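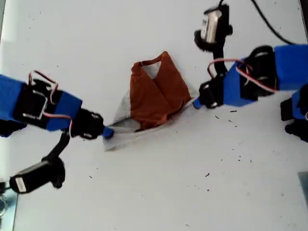

Folded cloth, orange on pale gray

Rasska nickel: does the jobs number make sense to anyone?

saltpan_9
Orkine put out the new summary for the Skonivik deposit and the headline is 3000 jobs. I read the whole thing twice. The operating workforce is in a table near the back and it says 123. So where do the other 2877 come from? The text says "direct, indirect and induced" and leaves it there. No method, no source, no split.

I'm not against the mine. Rasska has fish, some timber and a port that needs work, and nickel would help. I just don't like being handed a number with no workings.

gravelroad
Construction phase. They always add construction. You'll have 900 people pouring concrete and laying the haul road, then they go home.

saltpan_9
Even if I give them all 900, I'm still short by a lot.

tern_colony
The rest is drivers, cooks, port staff, the guy who fixes the trucks, the shop where he buys lunch. It isn't made up. When a mine opens, other people get work too. I grew up in a coal town and you could see it on every street.

saltpan_9
Sure, but did anyone check whether those people already had jobs? If the guy fixing fishing boats starts fixing mine trucks, that isn't a new job. It's the same guy.

kiln_dust
Skonivik is the end of the road. Most of the lunch will come in on the supply ship with everything else.

tern_colony
You could say that about any project anywhere. By that logic nothing ever creates work.

kiln_dust
No, by that logic I'd like to see who's buying what from where. Ask Orkine for the local purchasing plan. I asked in August and got a link to the same brochure.

oxbow
The part that bothers me more is the smelter. The first version had the ore processed in Rasska. Now it says concentrate will be "shipped to a partner facility", and Aydoğan is named as the buyer. So the country digs it up, somebody else refines it, and we get a royalty on the cheap end. Were the smelter jobs taken out of the total? Because the total didn't change.

gravelroad
Wait, is that right? The 3000 was in the old version too?

oxbow
Same number, same sentence. Go look.

gravelroad
Huh. OK, that's bad.

tern_colony
To be fair, a smelter needs cheap power and Rasska doesn't have it. Shipping concentrate is normal. I'd take a mine without a smelter over no mine.

oxbow
Maybe so. Then say it and change the number.

saltpan_9
Mine life is 10 years, by the way. Page one says "for generations".

tern_colony
That's on current reserves. They nearly always find more once they start drilling underground.

kiln_dust
"Nearly always" – got a list? I can think of a few that closed early when the price dropped.

tern_colony
I'll look for one tonight. I still think you're all too hard on it.

saltpan_9
Fine by me, post it when you have it. I'm writing to Orkine for the jobs breakdown and I'll put the reply here, if there is one.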